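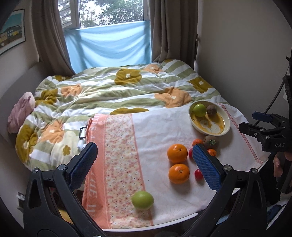 As pastilhas azuis, uma de cada lado das laranjas. Ao fundo, a janela com o pano azul-claro.

A pinça puxava para a esquerda. Pouco. O bastante para a laranja girar antes de fechar, e a Poppy já tinha dito três palavrões em inglês e um em português, que era o único que sabia.

— Folga no pino.
— Não é folga.
— É folga, Surachet.

Ele não respondeu. Estava com a chave Torkeck entre os dentes e as duas mãos ocupadas. Cheiro de tangerina nos dedos, cheiro de óleo por baixo. O quarto quente. O prazo era às seis, a Catterall queria a pinça calibrada e o relatório junto, e o relatório ainda tinha só o cabeçalho: 11/2/20, unidade esquerda, contador em 2.759 fechamentos. Depois disso, nada. Um cursor piscando.

Soltou o parafuso de cima. Um quarto de volta. Soltou o de baixo. A pastilha veio na mão dele, azul, quadriculada, com uma fiapo de pano preso na textura. Branco, felpudo. Tirou com a unha.

— Olha isso.
— É um fiapo.
— É um fiapo embaixo da pastilha, Poppy. Não em cima. Embaixo.

Ela largou a outra garra no colo e veio olhar. Ficou com a cara muito perto. Ele sentiu o cabelo dela no braço e fingiu que procurava a chave, que continuava entre os dentes.

— Quem trocou essa pastilha?
— O Cheng-en.
— Quando?
— Em julho.

Julho. O Cheng-en Fang tinha ido embora em julho, fim do mês, uma mochila e uma caixa. Trocou as pastilhas na véspera, de noite, sozinho, com a cola da Jemitz que secava rápido demais. Deixou um papel na mesa: esquerda 393, direita 466. Sem unidade. Sem ponto final. Ela tinha achado que era torque. O Surachet achou que era o número das peças. Discutiram isso uma semana e depois pararam de discutir.

— Passa o álcool.

Limpou o assento do dedo. Devagar, apesar da hora. Raspou a cola velha com a espátula de plástico, a de metal risca. Outra camada de cola, fina. Esperar. Trinta segundos de pressão, 30 contados em voz alta, ele em tailandês, ela por cima em inglês, chegaram juntos ao fim e nenhum dos dois achou graça. Apertou os parafusos em cruz. Clique. Clique. A chave sempre dizia a verdade, era o que ele gostava nela.

— Zera.
— Zerei.
— Abre tudo.
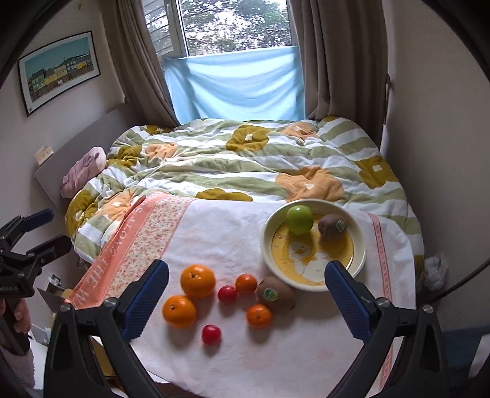 Abertas para o teste. A tigela à direita, com a maçã e o kiwi dentro.

Primeiro a laranja. As pastilhas encostaram dos dois lados e ela não girou. Subiu reta, desceu reta. De novo. Depois o vermelhinho pequeno, que era o que ela temia, o que estourava se o dedo viesse torto. Não estourou. Poppy soltou o ar.

— Tá bom.
— Mais uma vez.
— Surachet, são cinco e quarenta.
— Mais uma.

Fizeram mais uma. E outra, que ela não pediu para parar. O kiwi, pelo lado do adesivo, pelo lado sem adesivo. A outra garra, a dela, também foi para a bancada do joelho: conferir pino, conferir pastilha, puxar a ponta com o dedo para ver se mexia. Não mexia. Essa ele tinha colado direito.

— Era a folga — disse ela, de repente.
— Era o fiapo.
— Não. O número. 393 e 466. Era a folga, em mícrons. Ele mediu antes de ir.

Surachet tirou a chave da boca. Pensou no papel, que estava dobrado dentro do manual desde o verão, na página da manutenção. Mediu o lado esquerdo com o calibre. Escreveu o valor no relatório, embaixo do cabeçalho, e não disse qual era. Ela leu por cima do ombro dele.

— Ele sabia que ia soltar.
— Sabia.
— Podia ter escrito mais.
— Podia.

Cinco e cinqüenta e dois. O contador já marcava outra coisa. Ela sentou na beira da cama, em cima de uma flor laranja do edredom, e começou a descascar uma tangerina que tinha trazido no bolso. Deu metade para ele. Ele comeu com a mão esquerda e digitou com a direita, errando tudo.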